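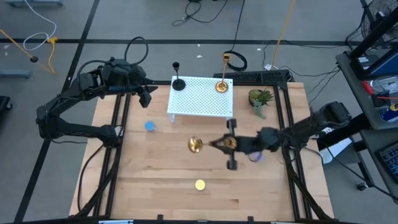 Chandeliers, bougeoirs et petits objets dorés : la collecte séparée étendue à tout le canton

La régie Drevavura étend à partir de mai la collecte séparée des petits objets métalliques de décoration aux sept déchèteries qu'elle exploite. Le dispositif était limité jusqu'ici au site de Clollitz, où 2326 kg ont été réceptionnés en un an. Il concerne les bougeoirs, les cadres, les poignées de meuble et les pieds de lampe, à condition que la partie métallique soit dominante.

Ces objets suivaient auparavant la filière des ferrailles mêlées. Or les pièces d'aspect doré recouvrent des matériaux très différents - laiton massif, zinc moulé, acier revêtu - dont la valeur de reprise n'est pas comparable. Le tri se fait en deux temps : passage à l'aimant pour écarter l'acier, puis pesée et contrôle de la teinte sur une rayure peu profonde.

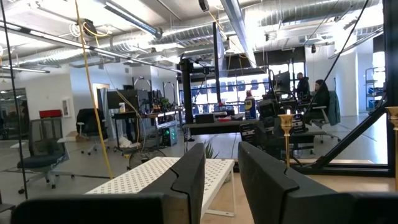
Les lots non magnétiques sont expédiés à l'atelier Peletti, qui sépare les alliages de cuivre des alliages de zinc avant la fonte. Le seuil d'expédition est fixé à 297 kg par caisse palette. En dessous, le lot reste stocké sous abri, au sec, pendant 90 jours au maximum. Les pièces encore utilisables sont retirées en amont et proposées à la vente au local de réemploi, ouvert le samedi matin.

Les usagers doivent retirer les restes de cire, les ampoules et les piles. Les socles en bois ou en marbre sont acceptés s'ils se dévissent sans outil spécial ; dans le cas contraire, l'objet est dirigé vers les encombrants. Les pièces en verre doré ou en plastique métallisé sont refusées.

La réception se fait sur une table de tri, à l'entrée de chaque site. Le choix du plateau a fait l'objet d'une consultation distincte, remportée par le fournisseur Shetty pour un montant de 3236 euros hors taxes. Le cahier des charges demandait un bois clair à lames étroites, réparable par ponçage, l'acier ayant été écarté en raison du bruit.

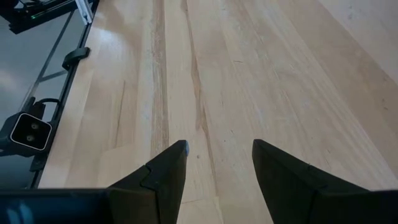

Plateau en bois clair à lames étroites, marqué de fines rayures.

Le ponçage est prévu une fois par an, avec application d'une huile dure. Les horaires d'ouverture des déchèteries ne changent pas. La liste des objets acceptés sera affichée à l'entrée de chaque site.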